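Hovo teaching group, minutes, 6 October 2024

Present: Deepak Bansal, Benvinda Sampaio, Mieke Baert, and me (Deepika Unnithan) scribbling away as usual. Apologies from Venkatesh Panicker, who is over at Allwood until the afternoon.

1. Last time's actions
Both done! Mieke has the remote control pedals swapped over, and I finally tidied the naming of the recordings, so we can now say we have 1,387 demonstrations saved.

2. Blocks into the basket
We spent most of the meeting on this one. Benvinda has been driving the arm and likes to line the block up well above the basket, stop for a breath, and only then come down and let go.
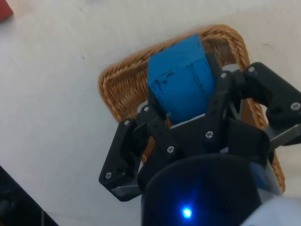

Deepak worries that all those little pauses will get learnt along with everything else, and we'd end up with a robot that dithers. I'm with him, mostly, though Benvinda pointed out (fairly!) that her drops are much neater than mine. We agreed to keep the stop but make it shorter, and to record 40 fresh ones her way before anyone argues about it again.

3. Where the cubes start
Mieke wants the starting places mixed up more, including some with the blue one further from the basket. All happy with that.
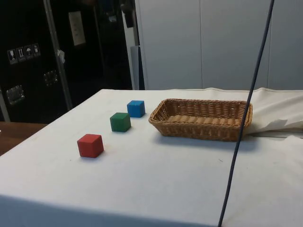

Red, green and blue cubes on the white cloth, basket to the right.

4. Any other business
Prekangate would like to watch a teaching session in May. Deepak to reply.

Actions: Benvinda, the 40 recordings. Mieke, new starting places. Me, send these to Venkatesh.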